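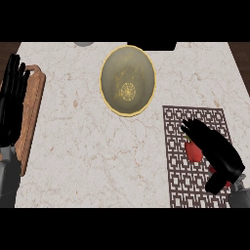

Marble Countertop Care: Common Questions

Do I need to seal my counter?
Yes. Furkach recommends sealing honed marble every 11 months.

How long does the sealer take to dry?
Wait 30 minutes between coats. Keep food off the stone overnight.

Can I use vinegar to clean it?
No. Vinegar and lemon juice etch marble. Use warm water and a mild dish soap.

Do you repair chips?
We do, in our Povham service area. Call Rongrong Deng at the front desk. Small repairs start at $160.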